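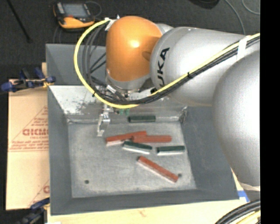
Fig. 1. Six long blocks in a grey open-topped bin.

Home | Course notes | Reading list | Contact

Session 5: Packing a store cupboard, and why shape matters

Welcome back, everyone, and thank you for the lovely sketches of your own cupboards (I enjoyed them far more than marking usually allows!). We carry on with storage for small museums and village archives, and I'd like to start with boxes, as most of you did.

Long, narrow things are awkward. Rolled maps, flutes, fishing rods — they all want more room than you'd think, and they are the first to get shoved behind a radiator. Before buying a single box, measure your longest object and write it down. Then measure the shelf, including the lip at the front, which I have forgotten more than once.

Bláthnaid Gilmartin's archive at Zalwood moved its maps in August and found that almost 30 of them wouldn't fit the new drawers. They now lie in wide shallow trays, one layer deep, with the labels all facing the door.

For next time, please read chapter 14 and draw one shelf to scale. Bring a tape measure too, and allow 15 minutes at the end for swapping plans with your neighbour.

Notes by Tarek Morsy | Questions to the course office | Back to top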